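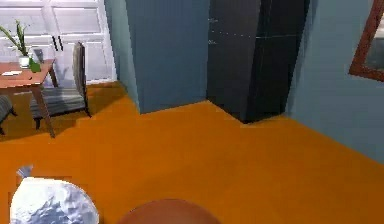
Double doors by the dining area, with slim black handles.

Lettings > Property safety > Checklists with comments > Radwan House

Pre-letting safety check, ground floor and landing
Report 3698. Checked 18th March for Ilodico Lettings.

Marks used: OK, ACTION, NOT SHOWN. The last one means I was told something and was given no way of confirming it. Ilodico have asked before whether a NOT SHOWN can be turned into an OK on the strength of an email. It can't.

1. Smoke and heat alarms

1.1 Smoke alarm, hall. OK. Sounded on the test button and set off the landing alarm as well.

1.2 Smoke alarm, landing. OK, with a grumble. It is fixed close to the wall and I would have put it nearer the middle of the ceiling. The replace-by date is legible if you take it off its base.

1.3 Heat alarm, kitchen. ACTION. Chirping when I arrived. The handover sheet says "new battery December". Either the battery was a poor one or the sheet was filled in at a desk. Replace and retest before anyone moves in.

1.4 Carbon monoxide alarm, boiler cupboard. OK on the button. The button proves that the sounder works and not much more, so check the expiry date each year.

1.5 Alarm log. NOT SHOWN. Gundeo are said to test monthly. The log has 3 entries in the same pen and the same handwriting, with no readings or initials. I would like to see their job sheets.

2. Ways out

2.1 Front door. OK. Opens from inside without a key.

2.2 Back door. ACTION. Needs a key from inside, and the key was in a drawer under takeaway menus. Fit a thumb-turn. A hook beside the door has been promised twice and I don't think much of hooks, they empty themselves.

2.3 Hall kept clear. OK on the day. It usually is on inspection day. Put a line about prams and bicycles in the tenants' pack.

2.4 Upstairs windows. OK. Restrictors fitted, and they release by hand. The small bedroom one is stiff and wants a drop of oil.

3. Stairs

3.1 Handrail. ACTION. Moves at the lower bracket. The previous report has this as "firm". I put ordinary weight on it, nothing heroic, and the screw turned in the wall.

3.2 Treads. OK. No loose nosing. Carpet worn on the turn but not lifting.

3.3 Stair light. OK. Works from both switches.

4. Floors and trips

4.1 Thresholds. ACTION. The bar between kitchen and hall has a raised end that would catch a sock or a toe. Refix with longer screws. Glue has been tried already and you can see how that went.

4.2 Rugs. ACTION. The hall rug has no backing. The inventory calls it "non-slip". I pushed it with one foot and it went.

4.3 Cleaning product. NOT SHOWN. The cleaner uses a floor polish from an unmarked bottle. Find out what it is and whether it's meant for hard floors. Starnard, who supplied the last batch, can presumably send a data sheet.

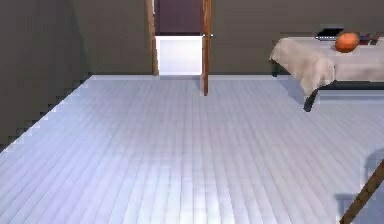 Does a new tenant need to be given a copy of the electrical report before they move in?
Give it to them before the first night and keep a note of the date, because "it was in the folder" is hard to prove later on.

5. Electrics

5.1 Installation report. OK. Seen in full, all pages, with the schedule of tests attached. Makes a change.

5.2 Consumer unit. OK. Circuits labelled, though 9 is marked "misc", and misc is the freezer and the outside light. Relabel.

5.3 Sockets. ACTION. The double beside the washing machine has a cracked faceplate. Don't use until changed. Tape is not a repair.

5.4 Extension leads. ACTION. A coiled lead behind the television feeding another lead. Take both away and leave one with a fuse and enough length.

5.5 Portable appliances. NOT SHOWN. The inventory claims 19 items tested. The stickers on the kettle and toaster are blank where the date goes. Retest the lot.

6. Gas and water

6.1 Gas safety record. OK. In date, address correct, engineer's details complete.

6.2 Flue outlet. OK. Clear of the neighbour's fence, though the climber beside it needs cutting back every summer.

6.3 Hot water at bath tap. ACTION. Uncomfortably hot within a short run. Have the blending valve looked at. I was told "you get used to it", and I'm leaving that out of the tenants' pack.

6.4 Stopcock. OK. Under the sink, turns freely. Tie a label on it.

Comments

Most of this is an afternoon's work for one competent person with a drill. The handrail, the heat alarm and the socket come first and the keys should stay with Ilodico until those are done. I have seen a good many action lists come back ticked with the work still waiting, so send dated receipts, or leave the old parts in the hall cupboard for me to look at on the return visit.

The rest may follow in any order. The rug can simply go in the bin.

Contact the checklist desk | © Radwan House property pages | Back to top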